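Frequently Asked Questions: Gripper Release Fault on Tabletop Handling Stations

Siteck Automation Services, Farnasville Site
Last updated April 4, 2020

This page answers the questions most often received from station operators, supervisors and partner laboratories about the gripper release fault first reported in November. It applies to all tabletop handling stations supplied under the Reltska program. It does not apply to conveyor cells, which use a different hand and a different controller.

What is the release fault?

On affected stations, the gripper fingers open without a command while an item is being held. The item then drops to the table or, if the arm is still moving, is thrown a short distance. The arm itself does not lose position, and the remaining joints continue to follow the program.

How many stations are affected?

Siteck has inspected 101 stations. The fault was confirmed on nine of them. All nine had been fitted with the second version of the wrist cable, and all had been in service for more than one season.

Has anyone been injured?

No injuries have been reported. In one case a housing landed outside the marked work area, and the matter was recorded as a near miss. That report led to the present restrictions.

What causes it?

The wrist cable carries both power and the signal that tells the controller how far apart the fingers are. On affected units the outer jacket had worn where the cable passes the last joint, and the signal was lost for a moment whenever the wrist turned past a certain angle. The controller read the loss of signal as a request to return to the start position, and the start position is fully open.

There were therefore two faults. The worn cable was one. The other was a controller setting that should never have treated a missing signal as a command. Both are being corrected – replacing the cable alone is not enough.

Why was it not found during acceptance testing?

Acceptance tests were run with the wrist held close to level. The signal loss appears only at steeper approach angles, and only after the cable has worn. The test procedure, prepared by Crăciun under contract, has been revised and now includes a full wrist rotation under load.

May I continue to use my station?

Stations that have received the new cable and the updated controller setting may return to normal use. All others are limited to reduced speed and to items of low weight, with the guard closed. Lifting any item above another person's work surface is not permitted on any station.

How do I know whether my station has been updated?

Open the service screen and look for the entry "Hold on signal loss." If it reads "Enabled," the setting has been applied. The new cable has a gray sleeve at the wrist end. Both must be present. If only one is, treat the station as not updated.

What should I do if the gripper opens by itself?

Press the emergency stop. Do not try to catch the item, and do not reach into the work area while the arm has power. Once the stop is confirmed, write down the program step and the approximate wrist angle, and leave the station as it is until a technician has seen it. Please do not restart the program to find out whether the fault will repeat.

What does the daily check involve?

The check takes about seven minutes and is carried out before the first run of each shift. Open the fingers fully and move the hand down beside the item to be handled, keeping clear of it. Hold this position and confirm that the finger reading on the service screen stays steady.

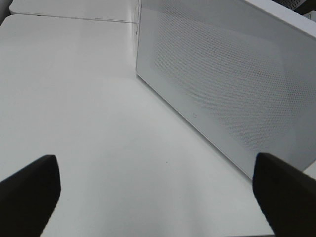
Next, turn the wrist slowly through its full range with the fingers still open. Any jump in the reading, however brief, is a failed check. If the reading holds, close on the padded test block, lift it a short distance and repeat the rotation at reduced speed. Record the result in the station log in either case.

May I skip the check if the station was not used the day before?

No. Two of the confirmed faults were found on stations that had been idle.

Can I replace the cable myself?

No. The cable must be routed with a set amount of slack, and the finger reading must be calibrated again afterward. Cables fitted by users will not be accepted at inspection.

When will the remaining stations be updated?

At the time of this update, 57 stations have been completed. The rest will be scheduled by site, beginning with those that handle the heaviest items. Supervisors will be notified in writing before a visit.

Where do I report a problem?

Use the fault form at the Farnasville service desk and give the station number shown on the base plate. Near misses must be reported the same day, even when nothing was damaged.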